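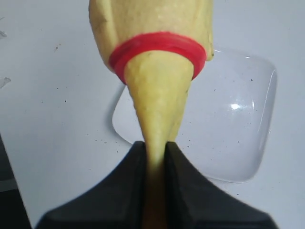 A red band fitted where the pale yellow body starts to narrow.

Putura Harbor Sensing Project
Progress report to the Fullero Fund, second reporting period

Summary

Work in this period covered the seabed listening nodes, the shore station at Dadano, and the first joint trial with the port's patrol boats. The node work is on schedule. The shore station is one month behind. Spending is within the approved budget.

Listening nodes

All 14 nodes have been built and pressure tested. Two failed the first test at the cable gland and were resealed with a different compound. Both passed on the second attempt. Each node now records for the full planned period on one battery pack, with the processor asleep between contacts.

The detection software was run against 1757 recorded boat passes from last season. It handles single vessels well. It still has trouble when a small craft follows close behind a larger one, and it often reports the pair as one contact. We have changed how the nodes share bearings with each other and will rerun the same recordings in February.

Shore station

Semeniuk delivered the mast and the radio cabinet in November. The power supply did not come with them and reached us four weeks later. The cabinet is now wired and the link to the patrol office works in both directions. Operators asked for fewer alerts on the main display, so contacts below the agreed confidence level now go to a separate list.

Joint trial

The trial ran in the outer basin with two patrol boats and one remotely operated target boat. The target was released at a range of 2000 meters and made repeated runs toward the fuel pier, the last starting at 4 a.m. The nodes picked it up on every run in calm water. Once the wind rose, two runs were missed by the northern group. We think the moorings there are too slack and are letting the nodes swing. Shorter lines have been cut and will be fitted before the next trial.

Problems and changes

The dive contractor has raised its day rate. We will cover the difference this year by combining the two spring maintenance visits. No change to the grant is requested.

Next period

Refit the northern moorings. Rerun the recorded passes. Finish operator training at Dadano. Hold the second joint trial in April, with a longer night session and both patrol crews taking part.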